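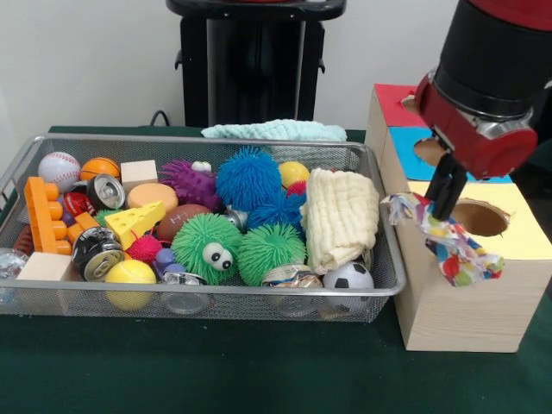

Hurholm Public Library, Children's Services Working Group
Minutes of the Regular Meeting, Feb 17, 2021

Present: Rosalie Leitner (chair), Mahlet Mamo, Samer Khalaf, Aileen Lacson
Absent with notice: Karthik Wickramasinghe (written report submitted)
Minutes taken by: Aileen Lacson

1. Call to order and agenda

The meeting was called to order at 4:05 p.m. The agenda was accepted with one change. Item 6 (shelving) was moved ahead of the budget item at the request of S. Khalaf, who had to leave at 5:00.

2. Minutes of the previous meeting

Approved with one correction. Under item 3, "Rolton branch" should read "Rolton bookmobile stop." The branch itself was not discussed.

3. Circulation of picture books and board books

M. Mamo presented the circulation figures for the last quarter. Picture book checkouts came to 1403. Board book checkouts came to 272. The board book figure includes renewals and the picture book figure does not, so the two cannot be compared directly. M. Mamo will rerun the report with renewals removed from both.

R. Leitner asked whether curbside holds are counted at the branch that fills the hold or the branch where the item is picked up. They are counted at the pickup branch. This was changed in the catalog software last fall and was not noted in the staff manual.

Action: M. Mamo to rerun the report. A. Lacson to add a paragraph on curbside counting to the staff manual.

4. Weeding of the early reader section

K. Wickramasinghe's written report was read into the record. He has reviewed the early readers through the letter M. Of the titles reviewed, 88 are recommended for withdrawal. Most are withdrawn for condition (loose pages, broken spines, water damage) and the remainder for no circulation in five years. Duplicate copies of series titles in good condition are to be offered to the Rolton bookmobile before disposal.

S. Khalaf asked that local-interest titles be held back even if they meet the no-circulation rule. After discussion, it was agreed that such titles will be set aside on a separate cart for a second review.

Motion to accept the recommendations as amended (Mamo, second Khalaf). Carried.

5. Play corner 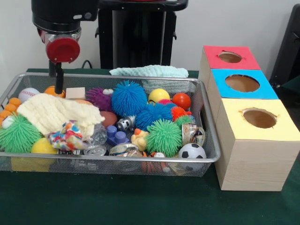
Replacement of the floor mats was deferred to the next meeting. Two quotes are on file. The lower quote does not include delivery, and the supplier has been asked to restate it. R. Leitner noted that the seams on the current mats lift near the radiator and should be taped in the meantime.

Cleaning procedure: hard toys are wiped down and fabric items are laundered. The log sheet has no column for fabric items and will be revised.

Action: A. Lacson to revise the log sheet.

6. Shelving

S. Khalaf reported that the lower two shelves in the nonfiction bay sag under the large-format atlases. Maler, the shelving supplier, confirmed that center supports can be fitted to the existing uprights. Fitting takes one morning and the bay must be emptied beforehand. The atlases will go to the study room for that period and remain available on request.

It was noted that the bay numbering on the floor plan does not match the signs. Bay 7 on the plan is Bay 8 on the shelf. The plan is to be corrected and the signs left as they are.

S. Khalaf left the meeting at 5:00.

7. Budget

The remaining balance in the materials line is $1000. R. Leitner proposed spending it on replacement board books before the end of March. M. Mamo preferred to wait for the corrected circulation report. Agreed that the order list will be prepared now and submitted once the report is in hand.

The Tarawneh bequest is restricted to books in languages other than English and is not included in the balance above. No spending from the bequest is proposed this quarter.

8. Other business

The return bin on the parking lot side jams when oversized books are dropped flat. A notice will be posted on the bin.

9. Adjournment

The meeting was adjourned at 5:25 p.m. The next meeting will be held in March, at a date to be set by email.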